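Lustosance

Lexique des noms français de récipients à boire, avec variantes régionales, contenances déclarées et exemples d'emploi.

Version 2, publiée le 11 janvier 2018.

Présentation

Lustosance rassemble des mots qui désignent en français un récipient dans lequel on boit : tasse, bol, mug, gobelet, timbale, verre à pied, quart, chope, mazagran, et les mots moins répandus qui leur font concurrence selon les régions et les générations. Le fichier principal contient 998 entrées. Une entrée correspond à un couple mot-sens, si bien que « verre » figure à plusieurs endroits (le récipient, la quantité bue, la dose de cuisine).

Le lexique a été constitué pour étudier comment les locuteurs tranchent entre des mots voisins. Il peut servir à la rédaction de dictionnaires, à la traduction de catalogues d'arts de la table, à l'enseignement du français langue étrangère et à des travaux de dialectologie. Il ne s'agit pas d'une terminologie normative. Quand deux témoins se contredisent, les deux réponses sont conservées.

Contenu de l'archive

lexique.tsv : le fichier principal, une entrée par ligne, encodé en UTF-8, séparateur tabulation.
variantes.tsv : les formes régionales, orthographiques et familières, reliées au fichier principal par l'identifiant d'entrée.
exemples.tsv : les phrases d'exemple, avec la nature de la source.
double.tsv : les entrées annotées par deux personnes, avec les réponses de chacune avant arbitrage.
images : les illustrations des fiches, avec leur légende.
LISEZMOI.txt : le présent document.
LICENCE.txt : les conditions d'utilisation.

Les tableurs qui ouvrent les fichiers TSV en devinant l'encodage abîment les accents. Il faut passer par la fonction d'importation et choisir UTF-8 à la main.

Description des champs de lexique.tsv

id : identifiant stable de l'entrée. Les identifiants de la version précédente n'ont pas été réattribués, y compris pour les entrées supprimées.
vedette : la forme sous laquelle le mot est classé, au singulier, en minuscules.
genre : m, f, ou mf quand l'usage hésite. « Mug » est noté m. L'emploi au féminin, relevé chez quelques témoins, est signalé en remarque.
sens : une définition courte. Elle décrit le récipient par sa forme, sa matière habituelle et son usage, dans cet ordre.
anse : oui, non ou variable.
pied : oui, non ou variable.
matiere : une ou plusieurs matières, séparées par un point-virgule. La matière notée est celle que les témoins citent spontanément. Une timbale peut être en plastique, mais si tous les témoins ont répondu « métal », le champ ne contient que « métal ».
boisson : la ou les boissons associées.
contenance : la contenance déclarée par les témoins, en centilitres. Champ souvent vide.
registre : courant, familier, technique, vieilli ou commercial.
region : code de zone, ou vide si l'emploi est général. La liste des zones se trouve en tête de variantes.tsv.
remarque : texte libre.

Un champ vide signifie que l'information n'a pas été recueillie. La valeur « variable » signifie au contraire que la question a été posée et que les réponses divergent. Les deux cas étaient confondus dans la première version et ont été séparés dans celle-ci.

Collecte

Les mots proviennent de trois sources. La première est un questionnaire écrit, rédigé par Beverley Gilchrist, qui demandait de nommer des récipients à partir d'une courte définition puis d'indiquer les synonymes connus. La deuxième est le dépouillement de catalogues de vaisselle, dont celui de la maison Korton, qui a autorisé la reprise de ses intitulés de rayon. La troisième est une série d'entretiens oraux menés par Asif Butt auprès de personnes tenant un café, une cantine ou un commerce de vaisselle.

Les entretiens n'ont pas été enregistrés. Les exemples qui en sont tirés ont été notés sur le moment et relus par la personne interrogée. Ils portent la mention « oral » dans exemples.tsv.

Les intitulés commerciaux posent un problème particulier. Un catalogue peut appeler « gobelet » un objet que presque tout le monde appellerait « verre », pour des raisons de gamme. Ces emplois ont été gardés avec le registre « commercial » et ne doivent pas être mélangés aux autres dans un décompte de fréquence.

Annotation

Tayla Lockyer et Bevan Hapeta ont rempli les champs sens, anse, pied, matiere et registre. Un guide d'annotation a été écrit avant le début du travail et complété en cours de route. Pour 200 entrées, les deux annotateurs ont travaillé séparément, et Ebony Tipoki a arbitré les désaccords. Le champ anse n'a presque pas donné lieu à discussion. Le registre est de loin le plus disputé, en particulier la limite entre « vieilli » et « courant » pour des mots comme « quart » ou « godet ».

Le reste des entrées n'a été annoté qu'une fois. Il convient d'en tenir compte avant de tirer des conclusions sur le registre.

Règles retenues pour les cas difficiles

Bol et tasse. Le critère de l'anse ne suffit pas, puisque le bol breton à oreilles est appelé bol par tous les témoins. On a suivi le mot employé, sans chercher à corriger.

Tasse et mug. Les témoins les distinguent par la forme (le mug est haut et à parois droites) et par l'absence de soucoupe. Plusieurs disent « grande tasse » et connaissent « mug » sans l'employer. Les deux entrées sont reliées par un renvoi.

Verre en plastique. L'expression est enregistrée comme entrée à part entière, et non comme exemple sous « verre ».

Chope et bock. Les contenances déclarées se recoupent entièrement. Le champ contenance a été laissé vide pour les deux, avec une remarque.

Mots désignant à la fois le contenant et le contenu. Chaque sens reçoit sa propre entrée. « Demi » n'est retenu que lorsqu'un témoin l'emploie pour le verre lui-même.

Noms de marque. Ils sont exclus, sauf lorsqu'ils sont passés dans l'usage comme noms communs et écrits sans majuscule par les témoins.

Illustrations

Certaines fiches sont accompagnées d'une image. Le nom du fichier reprend l'identifiant de l'entrée. Les images sont de provenances diverses, photographies ou rendus 3D, et n'ont pas été mises à la même échelle. On ne peut donc pas s'en servir pour comparer des contenances. Elles n'ont joué aucun rôle dans la collecte : les témoins ont répondu à partir de définitions écrites.
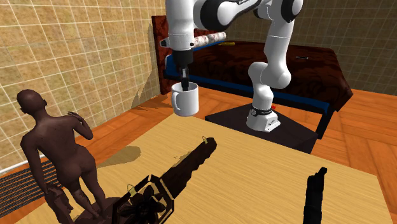
Fiche « mug » : mug blanc en céramique (rendu 3D).

Les légendes indiquent la vedette, la couleur et la matière lorsqu'elle est connue. Elles existent seulement en français.

Limites connues

Les zones couvertes le sont de façon inégale. La Suisse romande et le Québec sont peu représentés, les Antilles et l'Afrique francophone ne le sont pratiquement pas. L'absence d'un mot dans une zone ne prouve rien quant à son usage.

Le vocabulaire du vin est volontairement réduit. Les noms de verres propres à un cépage ou à une appellation relèvent d'une autre terminologie.

Les contenances sont celles que les témoins ont données de mémoire. Aucune n'a été mesurée.

Les pluriels irréguliers et les composés avec trait d'union ont été saisis tels que les témoins les écrivent. Une recherche sur « tasse à café » ne renverra pas « tasse-à-café », qui figure dans variantes.tsv.

Changements depuis la version précédente

Séparation des valeurs vides et « variable ».
Ajout du champ pied.
Ajout de double.tsv.
Suppression des récipients servant uniquement à verser (carafe, pichet, verseuse), qui formaient un ensemble trop incomplet.
Correction du genre de plusieurs emprunts.
Fusion des doublons signalés par l'atelier de céramique Tuhiwai.

Données personnelles

Les fichiers ne contiennent ni nom, ni adresse, ni date de naissance de témoin. Les questionnaires d'origine ne sont pas diffusés. Dans les exemples oraux, les noms de commerces et de personnes ont été remplacés par une initiale arbitraire.

Utilisation et citation

Le lexique peut être copié, modifié et redistribué, y compris à des fins commerciales, à condition de citer la source et d'indiquer les modifications apportées. Les intitulés tirés de catalogues sont soumis à la même condition. Pour les illustrations, se reporter à LICENCE.txt.

Citer sous la forme : Tipoki, Gilchrist, Lockyer, Butt et Hapeta, Lustosance, lexique des récipients à boire, version 2, éditions Skilberg.

Signaler une erreur

Indiquer l'identifiant de l'entrée, le champ concerné et la correction proposée. Pour un mot absent, joindre si possible une phrase d'exemple et préciser la région où il a été entendu. Les propositions reçues avant septembre seront examinées pour la prochaine version. Les demandes portant sur le registre sont transmises à Ebony Tipoki.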